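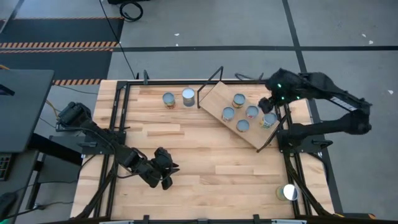

Vy Âu
Brireck 店舗サポート担当

件名:値札ラベルが途中で止まる(エラー1437)
依頼元:Lý 本店 Nhung Khúcさん
状態:様子見のあとクローズ予定
使用環境:在庫アプリ Onstead、ラベルプリンター Bulunent(無線接続)、レジ横のノートPC

対応メモ

Nhungさんから最初にもらった連絡は「ラベルが途中で止まります、急ぎです!」の一行でした。急ぎなのはよーく伝わりました。折り返し電話したら、缶詰と乾物の棚を入れ替えている最中で、新しい値札をまとめて出そうとすると途中で黙り込むとのこと。画面には「1437 出力先が応答しません」と出るそうです。

このエラー、前に別のお店で見たときはUSBケーブルの接触不良だったので、最初にケーブルを疑いました。でもLýさんのところは無線なんですよね。依頼票にもちゃんと「無線接続」と書いてあるのに、私が読み飛ばしていました。Nhungさん、ケーブルを探してレジ台の裏までのぞいてもらってすみません……。

気を取り直して、まずは基本の確認から。

・プリンターの電源を切って、ランプが完全に消えてから入れ直す → 一枚目は出る。まとめて出すとまた停止
・用紙のロールを入れ直す → 変化なし
・Onsteadからサインアウトして入り直す → 変化なし
・Bulunent本体のボタン長押しでテスト印字 → きれいに出る。かすれもなし

テスト印字がきれいに出るので、印字ヘッドと紙送りはひとまずシロにしました。怪しいのはPCからプリンターまでのあいだです。

ついでに、止まるときの枚数に決まりがあるかも聞いてみました。Nhungさんいわく「少ないときは平気で、40枚を超えると止まる気がする」。気がする、というのが大事なところで、こちらから画面を共有してもらって一緒に試したら、もっと早く止まることもあれば、最後まで出きることもありました。枚数そのものが引き金なら毎回同じところで止まりそうなものです。となると時間かなあ、という話になりました。

ここでちょっと脱線します。印刷待ちの一覧を開いてもらったら、過去に失敗した分がずらっと残っていました。五月に消したはずの特売ラベルまで居座っていて、Nhungさんも「うわ、懐かしい」と笑っていました。これは古い順に全部削除。残っていた分がいきなり出てきて紙を無駄にすることもあるので、止まったあとに何度も「印刷」を押すのは、ちょっとだけ我慢してもらえると助かります(気持ちはすごくわかります!)。

削除してすぐ試すと、すんなり通りました。ふたりで「おおー」と喜んで電話を切ったんですが、夕方にもう一度「止まりました」と連絡が。早すぎる喜びでした。

翌朝の続き

開店前の静かな時間に、もう一度電話をつないで調べました。今度はルーターの接続機器一覧を見てもらったところ、Bulunentのアドレスが、Onsteadに登録してあるものと違っています。前日の夕方に私が控えたものとも違う。つまり、つなぎ直すたびにプリンターの住所が変わっていて、Onsteadは引っ越し前の家に荷物を届けようとしていたわけです。

ただ、これだけだと「途中で」止まる説明になりません。最初から届かないはずなので。もう少し見ていくと、プリンター側の省電力設定が有効で、待ち時間が2分になっていました。Nhungさんの作業のしかたを聞くと、何枚か出しては棚に貼りに行き、戻ってきて続きを押す、という流れだそうです。棚に行っているあいだにプリンターが寝てしまい、起きるときに無線をつなぎ直し、そこで新しいアドレスをもらってしまう。これなら話が合います。テスト印字が平気だったのも、ネットワークを通らないからですね。

やったことは次のとおりです。

・ルーターの設定画面で、Bulunentのアドレスを固定
・Onsteadの「出力先」から古い登録を削除し、固定したアドレスで登録し直し
・プリンターの省電力をオフ
・ノートPCを再起動して、印刷待ちが空なのを確認

このあと、わざと途中で席を外してもらいました。Nhungさんがお茶をいれて戻ってきて、続きをポチッ。出ました! もう一回、今度は長めに放っておいてもらって、それでも出ました。1437は表示されていません。

もうひとつの相談(ラベルの文字が切れる件)

電話の最後に「そういえば」と出てきたので、同じチケットに書いておきます。長い商品名の末尾が切れる、という相談です。「さばの水煮 食塩不使用」の「不使用」が丸ごと消えると「食塩」だけ残って、意味が反対になってしまうんですよね。これは笑いごとじゃないです。

原因はOnstead側のひな形でした。商品名の欄が一行固定になっていて、はみ出した分は黙って捨てられます。欄の設定で「折り返し」を有効にして、文字の大きさを一段下げたら、全部おさまりました。値段の数字は大きいままにしてあります。見本を棚に貼ってもらい、Nhungさんから「読めます、大丈夫」と返事をもらいました。

すでに切れたまま貼ってあるラベルは、Nhungさんが食塩・砂糖まわりの商品から先に貼り替えるそうです。印刷し直すときは、一覧の「変更あり」で絞り込むと探しやすいです。電話でも言いましたが、早口だった気がするのでもう一度書いておきますね。

残っていること

・しばらく普段どおり使ってもらって、1437がまた出たら、画面を消さずに時刻だけメモして連絡をもらう
・ルーターを買い替えるときは、アドレスの固定もやり直しになるので事前にひと声かけてもらう
・省電力を切ったので、閉店のときはプリンターの電源ボタンで切る。レジ締めの手順書にはNhungさんが書き足してくれるとのこと
・ひな形が一行固定になっている件は、Onsteadの開発窓口へ要望として送信済み。切れたら警告くらい出してほしい、とちょっと強めに書きました

追記

Nhungさんからメッセージが来ました。棚ひとつ分を通しで印刷して、一度も止まらなかったそうです。よかったー! ただ、今度はラベルの台紙がなくなりそうとのことなので、替えロールの品番を送っておきました。幅が4センチのほうです。似た箱で幅の広いものがあるので、注文のときだけ気をつけてください。

このチケットは、次の棚替えが終わったと連絡をもらったら閉じます。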